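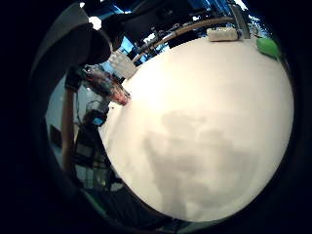

Arbeitsfläche mit hellen, grünen und durchscheinenden Gegenständen.

Teilnehmende gesucht: Studie zum Ordnen und Abräumen von Tischflächen

Kennziffer 1223

Veltovance sucht für die Erhebungsphase ab September Personen, die an einer Untersuchung zum manuellen Ordnen von Alltagsgegenständen teilnehmen. Untersucht wird, in welcher Reihenfolge Menschen einen Tisch abräumen, welche Gegenstände sie zusammenstellen und welche sie zunächst stehen lassen. Die Ergebnisse fließen in die Auslegung von Ablagen und Behältern der Reihe Bruka ein.

Gegenstand der Untersuchung

Gearbeitet wird an einem weißen Tisch. Auf der Fläche liegen je Durchgang wechselnde Gegenstände aus Küche, Büro und Haushalt. Das Ausgangsbild ist bewusst unterschiedlich dicht: In manchen Durchgängen befinden sich nur wenige Teile auf dem Tisch, in anderen ist die Fläche nahezu belegt. Form, Farbe und Lichtdurchlässigkeit der Teile variieren. Helle Gegenstände auf heller Fläche sind Bestandteil des Versuchsplans und werden bei der Auswertung gesondert geführt.

Ablauf

Eine Sitzung umfasst neun Durchgänge und dauert einschließlich Einweisung und Pausen 67 Minuten. Jeder Durchgang beginnt mit einem vorbereiteten Tisch und endet, wenn die teilnehmende Person die Aufgabe für abgeschlossen erklärt. Eine Zeitvorgabe besteht nicht. Je nach Durchgang lautet die Aufgabe:

Gegenstände in bereitgestellte Behälter einsortieren
Fläche vollständig freiräumen
Gegenstände auf dem Tisch nach eigenem Ermessen ordnen

Nach jedem Durchgang wird ein Kurzfragebogen ausgefüllt (Papierform, eine Seite). Der Fragebogen liegt auf Deutsch und Englisch vor. Rückfragen zur Aufgabe sind vor Beginn eines Durchgangs zu stellen — während des Durchgangs gibt die Versuchsleitung keine Auskunft.

Voraussetzungen

Mindestalter 18 Jahre
Uneingeschränkte Beweglichkeit beider Hände und Arme
Normale oder korrigierte Sehkraft, keine diagnostizierte Farbsinnstörung
Deutsch- oder Englischkenntnisse, die zum Verständnis schriftlicher Anweisungen ausreichen
Keine Teilnahme an der Vorstudie Flendeo

Links- und Rechtshänder werden gleichermaßen berücksichtigt. Die Händigkeit ist bei der Anmeldung anzugeben. Ringe, Armbänder und Uhren sind vor der Sitzung abzulegen, Schließfächer stehen zur Verfügung.

Vergütung

Die Aufwandsentschädigung beträgt 50 Euro je vollständig absolvierter Sitzung und wird überwiesen. Bei Abbruch durch die teilnehmende Person erfolgt eine anteilige Auszahlung nach abgeschlossenen Durchgängen. Fahrtkosten werden nicht erstattet. Eine zweite Sitzung ist möglich, sofern zwischen beiden Terminen mindestens zwei Wochen liegen.

Datenschutz

Die Fragebögen werden pseudonymisiert ausgewertet. Kontaktdaten werden getrennt aufbewahrt und nach Abschluss der Auszahlung gelöscht. Die Einwilligungserklärung wird vor Ort unterzeichnet und kann vorab angefordert werden.

Anmeldung

Schriftlich an Paavo Savolainen, Studienkoordination, mit Angabe von Name, Alter, Händigkeit und bevorzugter Tageszeit. Termine werden zwischen 9 Uhr und 17 Uhr vergeben. Fragen zum Versuchsplan beantwortet Effie Drummond. Bitte in allen Schreiben die Kennziffer nennen — Anmeldungen ohne Kennziffer können nicht zugeordnet werden.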